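Nekik Support > Totance Sorting Cell > Set-up Guide > Section 4: Preparing the Table

27 Jun 2026
By Nekik Technical Publications

4. Preparing the Table for Two-Arm Sorting

This section sets out the rules for arranging the work table before a sorting job is started on the Totance cell. It applies to all sites that run two arms over one shared table. Complete Section 3 (Mounting and Power) first. The arms must have passed their joint check on the same shift.

4.1 General Rules

The following rules apply at all times while arm power is on.

a. One trained operator is in charge of the cell. The operator's name is entered in the shift log before power is applied.

b. Any person standing near the table keeps hands and loose clothing away from the table surface. Standing behind the back edge is allowed in monitoring mode only.

c. The emergency stop is kept within reach of the operator. It may not be covered, taped or moved during a job.

d. Only the trays, the bins and the parts listed on the job sheet are placed on the table. Tools, cups and paperwork are kept elsewhere.

CAUTION: Arm speed during set-up must not exceed 80 millimeters per second. Higher speeds are locked out until the checks in 4.3 have been signed.

4.2 Laying Out the Table

1. Switch the cell to HOLD and wait for the steady amber light.

2. Wipe the table with a dry cloth. Pay attention to the seam between the two table panels, where clippings tend to collect.

3. Set four yellow bins on the table, two on each side of the seam. Bins must be empty at the start of the job. Scuffs and scratches on the floor of a bin are acceptable; cracks are not.

4. Place the steel parts tray between the left and right bins. Leave enough room for either gripper to pass the rim of the tray without touching a bin.

5. Lay one sheet of plain white paper flat in the tray. The paper gives the vision system an even background and reduces glare from the steel. Replace the sheet when it is torn, creased or marked.

6. Put the parts on the paper. Circuit boards go down first, then wire harnesses and small wired parts. Harness wires may be left in a loose loop, but their connectors should rest on the paper — not on the rim.

7. Release HOLD and bring the arms in at set-up speed, one at a time. Confirm that each gripper can reach its working position over the table.

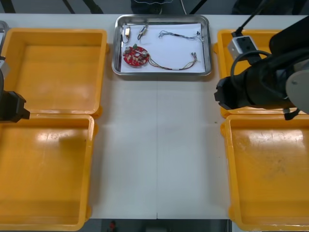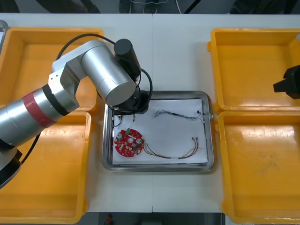 8. Jog each arm back to its rest position and return the cell to HOLD.

NOTE: Either arm may work over the parts tray, but the two must never be inside its rim together. The Rataveck controller enforces this rule in automatic mode. In manual mode it is the duty of the operator.

4.3 Checks Before Release

1. Confirm that cables running along each arm have enough slack for the full reach of the wrist. A cable that pulls tight at any point must be rerouted before the job continues.

2. Confirm that the gripper closing force is set to the value on the job sheet. For bare circuit boards, the sheet will normally call for force setting 2.

3. Check the floor around and under the table. Pick up dropped parts only when the cell is in HOLD.

4. Run the empty cycle (program 599). No parts are gripped during this cycle. Watch it through to the end, even if earlier jobs on the same layout ran without a fault.

5. Sign the release line in the shift log.

CAUTION: Round components standing up from a board can be bent or torn loose by a gripper that comes down off center. If a gripper touches a component on the way down, stop the cell and repeat the tray alignment in Section 3.6.

4.4 Repeat Checks and Records

The checks in 4.3 are repeated after 700 cycles, after any emergency stop, and whenever a bin or tray has been moved by hand. Sites working under a Lozano service plan should send a copy of the signed page with their June return. Other sites keep the page with the cell — it must be available to the service engineer on request.

Continue to Section 5: Teaching Pick Positions.

© 2026 Nekik. All rights reserved. | Contact Support | Back to top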